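Forum > Home safety > Alarms and detectors

Topic: Heat alarm or smoke alarm in a small kitchen with open door?

mirabelka
17 Jul 2025

Hello all,

I have read many old threads here before I write, but I did not find my case. We moved in May to a flat in Pusutholm, second floor, old house. The kitchen is small and it has no door any more, only the opening to the corridor. The former tenant took the door away and the landlord does not know where it is.

There is one smoke alarm in the corridor, quite near to this opening. It goes off when I fry onions. It goes off when I make toast. Last week it went off at six in the morning for a pan of milk, and my neighbour came up in her dressing gown to ask if we must all go out.

My husband wants to move the alarm to the far end of the corridor, in front of the bathroom. I would like to leave it and put a heat alarm in the kitchen, connected with the other one. Which of us is right? The landlord says we may do as we like if we pay it ourselves.

Thank you for every answer.
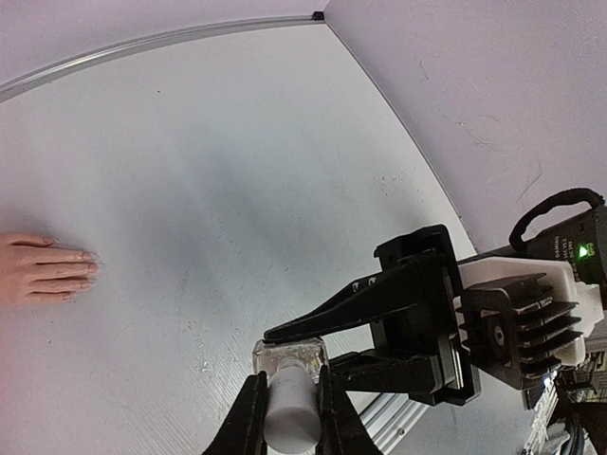 I should also say that the flat is rented and I may not drill in the kitchen ceiling, it is some old plaster with a pattern and the landlord is very fond of it. Is it allowed to glue a heat alarm? The seller's page says yes, the leaflet in the box says "fix with the supplied screws" and nothing more.

oven_glove
Reply 1

Your husband is wrong about the bathroom, sorry to him. Steam from the shower will set it off as well, and then you have the same trouble with a different cause.

Heat alarm in the kitchen, smoke alarm in the corridor but further from the opening, and the two of them linked. That is how it is in my flat and it has been quiet for years.

Tormod K
Reply 2

I do not agree that she should move the corridor alarm at all before she knows where the bedrooms are. The smoke alarm in the corridor is there to wake people. If you push it away from the kitchen and it ends up behind a corner, it will hear nothing until the corridor is full.

mirabelka, where do you sleep? And is the corridor straight?

mirabelka
Reply 3

The corridor is straight. The kitchen is at the one end beside the entrance door, then the living room, then our bedroom, then the child's room, and at the end the bathroom. So if the kitchen burns, it burns beside our way out. I did not think about this until I wrote it down now, and I do not like it.

Tormod K
Reply 4

Then I would want early warning more than anything. Put the smoke alarm between the living room and your bedroom, in the middle of the ceiling, and add a second one in the living room if somebody charges a phone or laptop there at night. And close the bedroom doors when you sleep. This costs nothing.

oven_glove
Reply 5

With closed doors you hear the alarm less. My sister slept through hers with the door closed, and she is not even deaf.

Tormod K
Reply 6

That is the reason for linked alarms, with one in each bedroom. A closed door holds smoke back for quite a long time. I would not give this up for a louder beep.

souad_b
Reply 7

Good evening. My name is Souad Bouazza and I worked 13 years in the fire prevention office of a town that I will not name here, I am retired now. English is my third language, so please ask if something is not clear.

To the first question: a heat alarm in the kitchen is correct, but it is slow. It reacts to temperature, so a pan which smokes for ten minutes will not wake it. In a kitchen without a door you still need the smoke alarm in the corridor, and Tormod has described a good place for it. Please test it afterwards with the toast. If it still complains, you can look for an optical model, they are usually calmer with toast than the old ionisation type. Look on the back of yours, the type is printed there, together with the date when it must be replaced.

To the glue: it depends on the alarm and on the ceiling. Some makers offer their own adhesive pad and say for which surfaces it is good. Old painted plaster is often not one of them, the paint comes off and the alarm with it. Do not use a pad from another maker or the double tape for mirrors. Write to the maker and ask, and keep the answer.

And to something that was not asked. A door would help you more than any alarm. Ask the landlord in writing to put it back.

pelle_in_the_attic
Reply 8

Which brand is it? I have the Girico linked set, 2 smoke and one heat, and the heat one lost contact with the others all the time until I changed the batteries for the exact type in the booklet. The shop had given me others that "are the same". They were not.

mirabelka
Reply 9

@pelle_in_the_attic It is a Broromus, the heat alarm is still in the box. The one in the corridor has no name that I can read, it was painted over. I suppose this is also not good?

souad_b
Reply 10

Painted over is not good at all -- the smoke must be able to get in through the openings. Please replace it this week and do not try to scratch the paint off. Then buy the same system as the heat alarm, otherwise they will probably not talk to each other.

oven_glove
Reply 11

Ok, I did not expect the paint. I take back "leave it and move it". New one.

I still think you people are too strict about glue. Mine has been hanging on a pad since we moved in.

Tormod K
Reply 12

On which ceiling?

oven_glove
Reply 13

Smooth concrete. Yes, yes, I know.

mirabelka
Reply 14

Thank you all very much. I ordered two smoke alarms from Oltmanns, same make as the heat alarm, and I have written to the maker about the pad. My husband has read the whole thread and says he only wanted to be able to eat toast.

I have also written to the landlord about the door. He answered that it could be in the cellar behind the bicycles, and that he will look when his back is better. Does somebody know if an old wooden kitchen door is worth anything against smoke, or must it be a special one?

souad_b
Reply 15

Any solid door that closes properly is much better than an opening. Look that it really falls into the latch. If it is a thin one with a big glass pane, write again and we will see.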